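Material Culture of the Home
Week 5 handout: The Doorway
Instructor: Everaldo Quintana

Reading for this week: Chmielewska, "Leaving It at the Door," in the course reader. Skip the appendix unless you enjoy tables. Bring your floor plan from Week 4, even if you are ashamed of it.

1. Where we left off

Last time we talked about the kitchen table as a place that is supposed to be for eating and is used for taxes. This week we move to the front door and the few square feet just inside it. Builders call this space an entry, real estate agents call it a foyer, and the people who live there mostly call it "don't leave that there."

Keep two terms straight. A threshold is the line itself, the strip you step over. A landing zone is wherever things come to rest after you have stepped over it. Houses have had thresholds for a very long time. Plenty of them still have no landing zone, so the stairs do the job.

2. The Manzano study

Stanisława Chmielewska visited 137 households in Manzano and asked each one a dull question: what are the rules about shoes? In 88 of them, people said shoes came off at the door. She then looked at the floors. I will let you read the results for yourselves, but please notice how she handles the gap between a stated rule and a practiced one. She does not call anyone a liar. She treats the rule as something a household says about itself, in the way that a family might say "we're readers."

Her follow-up in Jemwood is shorter and covers apartment buildings, where the hallway is shared and the politics are worse. Note the tenant who moved a neighbor's boots four inches every night for a whole February.

3. House shoes, guest shoes, nobody's shoes

Once outdoor shoes come off, something has to go on, or the host has to be at peace with your socks. Chmielewska sorts indoor footwear into three kinds:

Personal: kept by one person, shaped to that person's foot, and not to be borrowed without a conversation.
Guest: kept for visitors, usually in a size that fits none of them.
Common: kept for whoever needs to take out the trash.

Common footwear is almost always backless. You should be able to get into it with both hands full. It also tends to be plain, and it tends to live in whatever holds it.
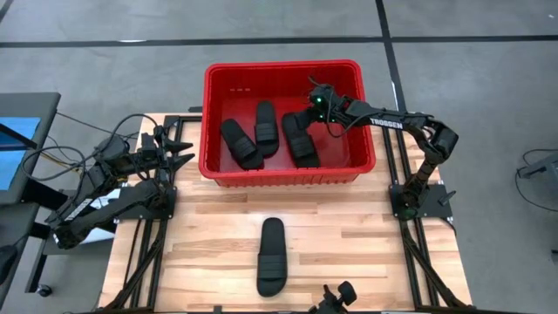
Four black slides, one red bin.

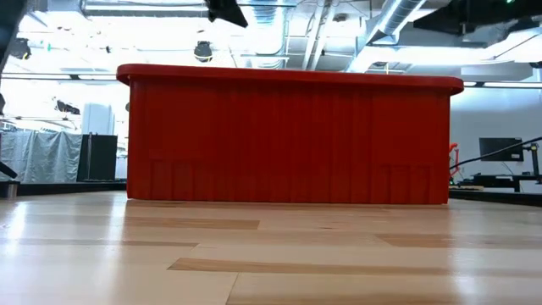
The bin from its long side. 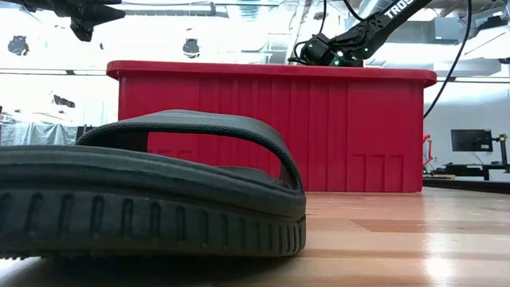
Course Reader, p. 58

4. Containers as rules

A rack has a place for each pair and so it makes a claim about how many pairs there ought to be. A basket or bin makes no such claim. It asks only that things be inside it. Students often assume the rack household is the tidier one. Chmielewska found the opposite often enough to be annoying – a rack that is full starts a second row on the floor, while a bin that is full gets a heap, and a heap can at least be carried.

Compare the old Zisten hall bench, with its hinged lid and its dark interior where mittens went to retire. The lid was meant to hide the mess. It also made a seat, and once anyone sat down the mess could not be reached, so a new one formed beside it.

5. For discussion

Who in your household is allowed to move other people's shoes, and who does it anyway?
Chmielewska writes that a rule with no furniture behind it "is a mood." Do you agree? Use one case from Manzano and one from your own home.
Does a doormat belong to the inside or the outside? Defend your position without using the word "liminal."

6. Short paper

Draw your own landing zone and write up to 582 words on it. The number is left over from an old department form and I have grown fond of it. Leave your drawings in the tray outside the Prakside seminar room by 4 p.m., and wipe your feet on the way in.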